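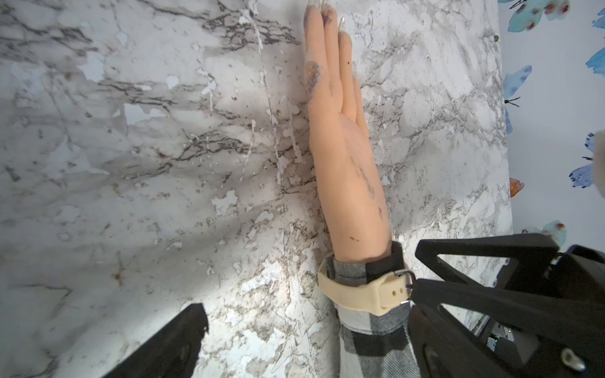 Contents | Previous chapter | Next chapter | Glossary | Index

Chapter 7
Test Hands and Contact Limits

7.1 Why a stand-in is used

A robot that works near the human hand must be judged against the hand before a person is allowed within reach of it. Most of that judging is done on artificial hands. A mannequin hand can be pressed, pinched and dragged for a full shift, and the marks left on it are part of the record.

This chapter covers three matters: how a test hand is prepared, how the limits on force and speed are set, and what must be written down. The rules follow the Skuvside shop code, which the reader met in Chapter 2. Other codes differ in their numbers but ask for the same steps.

A test hand does not feel pain, and it does not pull away. Results taken from it apply to the machine, the tool and the program as tested. They do not clear the machine for use on people. A change of gripper finger, even to a part of the same shape, calls for a new test.

7.2 Dressing the hand

Bare hands give results that are too kind. In service, a gripper meets cuffs, straps, buckles and long nails, and each of these can catch. The code therefore requires that a hand be tested bare and again with the items the wearer is likely to have on. Sleeve fabric should be free to fold. A strap should be fastened as a person would fasten it, with the free end through the keeper.

Artificial nails need separate care. A long nail acts as a lever, so a small push at the tip puts a larger load on the nail bed. Clear nails are also hard for many sensors to find against a patterned surface. Both palm-up and palm-down positions are to be tested, as the nail meets the gripper at a different angle in each.

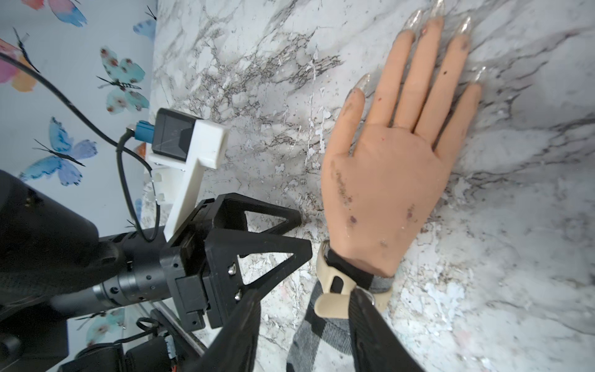 7.3 Setting the limits

Under the Iro schedule, used in this book for all worked problems, closing force on a dressed hand is held to 20 newtons and travel speed within reach of the hand to 200 millimeters per second. The lower of the schedule value and the maker's value applies - there is no averaging. The limits are checked at the fingertip of the gripper, with cables and sensor mounts in place.

A full series is 2,200 closures. The Mahrous method, described in Section 7.5, allows a short series of 139 when only the program has changed. Any closure that goes over the limit ends the series, and the count starts again from zero after the fault is corrected.

Contact: Pistitz Technical Texts, Reader Services | Copyright 2018 Pistitz | Back to top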